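From: Essam Amrani
To: Stuvlow Eventing list
Date: July 22, 2019
Subject: Re: Moving the novice warm-up to the lower field

Jolien Kuipers wrote:
> The new plan puts the novice warm-up in the lower field and frees
> the arena for dressage. Tiwari walked it with me and we both think
> the footing will hold up. It also cuts the hack to the start box
> to 820 yards, so riders should have no trouble making their times.

I'd like to believe this, but I rode in that field in December and my mare pulled two shoes between the gate and the oak. Walking it in July tells us what it's like in July. Our fall event is the one I worry about, and I haven't seen a word on what happens if it rains the week before.

The 820 yards also looks optimistic to me. Is that measured along the track, or straight across the Brenine paddock? If it's the paddock, has anyone asked whether we can ride through it on the day? Last year we were told yes and then found the gate chained.

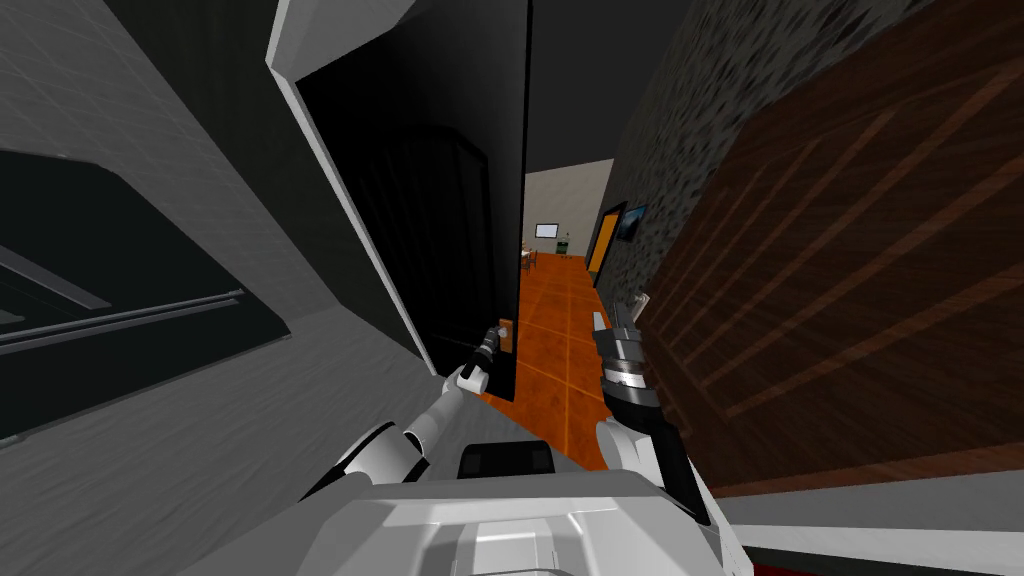

Other points, in the order they bother me:

1. Entries. We had 103 last time. With 90 I could see the lower field working. With 103 you'd have novices and training riders sharing three practice fences, and I don't want to be on a green horse in that.

2. Cost. The $2,000 for stone at the gateway is listed as "one time." Stone sinks. Who pays when it needs doing again?

3. Orniment's offer to lend us their portable fences. Fine, but I'd want to see the frangible pins first — and the paperwork.

I'm not against moving the warm-up. I'd just like somebody to canter a horse around down there after a wet week before we print the map.

Essam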